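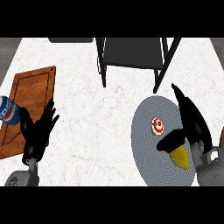
Left hand won't let go in sim, right one is fine
Posted by rustbucket_17, March 28, 2025

Two-arm setup, tabletop sorting task, running in Skumell. Left hand faults on release about every other episode. Fingers get the open command, nothing moves, then I get error 302 and both arms freeze. It's always whatever the left one has, right now the Pepsi can lying on its side over the board. Right hand has the yellow thing over the plate and it never does this. Same gains on both. Reinstalled twice allready. Help??

Teguh Sumampouw
302 is the contact solver giving up, at least on my build. Check if the fingertips are sunk into the can mesh. Mine were. Turn on contact view, step it slow, look at the thumb. I swapped the can's collision mesh for a plain cylinder and ran 151 episodes, no freeze. Also, why do both arms stop? Set the fault scope per arm. And dont carry that over to real hardware without asking whoever does your safety stuff.

pivness_fan
had this in november, updated and it went away. no idea why

hostden_k
Left hand config might be a mirrored copy of the right. Check the sign on the thumb joint limits, mine was flipped.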